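Hodska Forum > Perception and Control > Pose drift on hand-held gripper

ekneževič_m
Following the July update of the Sikier tracking module, our recorded gripper pose drifts by 14 mm over a 50-second session. Camera calibration was repeated with no improvement. Please advise.
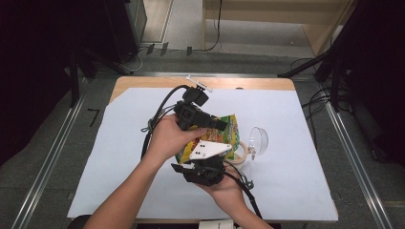
The planner rejects any trajectory with an error above 5 mm, so most sessions are lost at import.

a.tello
I would recommend raising the planner threshold until a patch is issued.

C_Ververidis
I must disagree. The threshold protects the controller. Kindly check the timestamp offset between camera and encoder first.

ekneževič_m
The offset is constant. Logs will be posted this afternoon.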